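Packing the Small Stuff: Dividers, Boxes and Where It Goes Wrong
Speaker notes, Severino Sotomayor
Ollville Shippers' Morning, Fri 20 March

OPEN

Hi, thanks, coffee's at the back, sit anywhere.

Who I am. Packing lead at Moya. Small glass and ceramics mostly, some candle jars, lately a lot of sauce bottles for Drakier. Started on the bench, still on the bench two mornings a week.

Ask the room: who packs with cell dividers? Who used to and quit? (Get one person to say why they quit. Usually it's time. Sometimes it's that they arrived flat and nobody wanted to put them together. Let them talk, don't jump in.)

What I want to cover — picking a divider, putting it together without wrecking it, the bench, the label mess, then the December numbers. Questions whenever.

WHY DIVIDERS AT ALL

Most of my breakage was never from drops. Glass touching glass. Two jars that start a finger apart and end up shoulder to shoulder after a day in a truck.

Paper fill works if the person filling is good and not in a rush. My people are good. They are in a rush.

Cells keep the gap. Doesn't matter who packed it, Monday morning or last hour before pickup.

Tell the Drakier story here, keep it short. First order, bottles in a plain box with kraft paper stuffed between. Looked great when the flaps closed. Customer's photos did not look great. Ezequiel Vallejo called me from their side, very polite, which was worse. Changed to cells for the reorder. Same bottles, same carrier.

PICKING ONE

Measure the item at the fattest point. Not the base. Had a whole bundle cut to the base of a jar with a shoulder on it. Useless. Still have them, if anyone wants them see me after.

Cell a little bigger than the item. If you have to push, too tight. Board scuffs the label and the bottom of the cell catches when they pull it out.

If it rattles, too loose. Shake test, one item, one cell, before you buy a stack.

Height. Divider should come up to the top of the item or a hair over. Short dividers are the most common mistake I see when I visit people. The necks knock together above the board and everybody blames the board.

Board weight: heavier is not always what you need. For candle jars we use the thin stuff, it's fine. Sauce bottles get the heavier one. Zilden sells us both, other suppliers do too, I'm not here to push anyone.

Ask for samples!! They will send samples. Ask for the insert AND the box it goes in, from the same place if you can, because a divider that's a touch small for its carton slides around and then what was the point.

Rough edges. People ask about this a lot. Die-cut board comes off clean, slotted board off an older saw can be a bit fuzzy. Fuzzy is OK for bottles with a plain glass side. Not OK for painted ceramics, it leaves dust in the glaze texture and someone has to brush it out. Guess who.

PUTTING IT TOGETHER

(Hold up the flat strips. Pass them around.)

Long strips first, slots up. Short strips go down into them. Start from the middle, work out. If you start at one end the far end fans out and you're fighting it.

Don't press with your palm. Two thumbs, either side of the slot. Palm pressing bends the board at the slot and that strip is soft forever after.

Square it up before it goes in the box. Set it on the table, nudge the corners. It will want to lean. Let it lean, then lean it the other way, then it settles.

Preassembled ones come folded flat and you pull them open like an accordion. Faster. Cost more, and they take up more shelf than you'd think. We buy those for December only.

Next slide, leave it up while I talk about bench order.
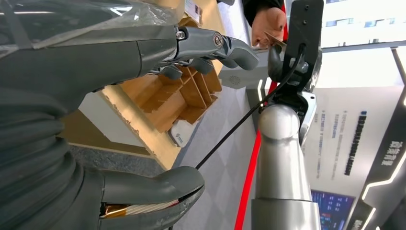
Bench with a divider insert out, small white tag just below it.

Bench order then. This is the part I'd take home if I were you and only took one thing.

Insert out first, before any product is on the table. Look at the cells. Any crushed, any strip popped out of its slot, fix now. Once there's glass in it you won't want to.

Box next to it, open, bottom taped. I've seen people load a divider on the table and then try to lift it over into the box with the bottles in. Don't. Cells have no floor. (Pause. Someone here has done it. I have done it, twice.)

So: box, bottom pad, divider in the box, then product, then top pad. Say it slow, they write this one down.

Bottom pad is just a flat sheet of board. Cheap. Skipping it is how you lose bases, the divider does nothing for you in that direction.

Load corners first so the grid squares itself against the carton walls. Then fill in. Empty cells — if the order doesn't fill the box, leave the empties spread out, don't bunch them on one side. Box gets heavy on one end and whoever picks it up tips it. Or stuff the empties with a twist of paper so the board doesn't fold over into the space.

Plastic film. If you get product in film keep it off the working side of the bench. It sticks to sleeves, it hides small stuff underneath, it ends up in a cell and the customer thinks it's garbage. Bin under the table, film goes in as it comes off. I nag about this all day.

Light. Overhead is OK for assembly. For checking glass I want a lamp from the side too, a chip in a rim doesn't show from above.

LABELS AND TAGS

Oh boy. Ok.

Small tags get lost. Every packing bench I ever visited has tags loose somewhere. On the table, on the floor, stuck to somebody's elbow.

Our rule at Moya, took us far too long: tag travels with the product or it sits in the tray. No third place. If it's on the table by itself, it's wrong and anyone can say so, new person included.

Carton label goes on the side, not on the top. Top gets cut open and stacked on. Side can be read when it's on the shelf. And same side every time, so you can read a shelf without turning boxes around.

Don't put the label across a corner. Scanner hates it, carrier hates it.

Old labels on reused cartons: cover or peel. We had a box go all the way back to the company that sent it to us in the first place, full of somebody else's candles. They were nice about it. They did keep one candle.

Write the cell layout on the box flap with a marker if it's a mixed order. Just a quick grid with letters. The person unpacking will love you.

DECEMBER

Numbers slide. Read them out, the font's small.

3000 flat inserts ordered in. Plan was to use the lot by the end of the month.

1682 cartons went out with dividers. 1629 of them with no claim at all. Let them do the subtraction, somebody always will.

Where did the claims come from? Went through them with Ezequiel one evening. Most of them one product, tall bottle, divider too short, exactly what I told you earlier not to do. We knew it was short. Tall insert was back ordered and we went ahead anyway. My call. Wouldn't make it again, I'd have held the order and called the customer.

A few were crushed corners, that's the carrier or the pallet, different talk.

Leftover inserts: stored flat, off the floor, away from the loading door. Board pulls in damp and goes limp and then the slots don't grip. We lost a bundle that way the winter before, it was leaned up against the outside wall and it came apart like wet crackers.

If someone asks about time per box: I don't have a good figure and I won't make one up. Feels slower the first week. After that the packers stopped complaining, take that how you like.

If someone asks about molded pulp: tried it, liked it, wants a fixed product shape and ours change every season. If you make one bottle forever, look at it.

If someone asks about reusing dividers: yes, if the slots still grip. Pull one strip lightly. If it slides out by itself, recycle it. We get two trips from the thin board, sometimes more from the heavy.

HANDS ON (if there's time, skip if we started late)

4 stations, strips and a carton at each. One person builds, one loads, then swap. Use the empty jars, NOT the full ones, last time we had a smell in that room until lunch.

Go around and look for: palms pressing, product before pad, dividers loaded outside the box. Don't grab it out of their hands. Ask them to pick up the box and give it a tilt, they'll hear it.

Prize for the quietest box is a roll of the good tape. Ezequiel judges, he has the ears for it, he's had enough of our boxes delivered.

HOUSEKEEPING

Sample strips are on the side table, take some. Sizing sheet is printed on both sides, the back has the height chart, people miss it.

Zilden price list is last year's, ask them for the new one.

The base-cut dividers I mentioned, seriously, please take them, they're in my van by the side door.

Next speaker is pallets and strapping. Leave the cartons where they are, she needs them for the demo.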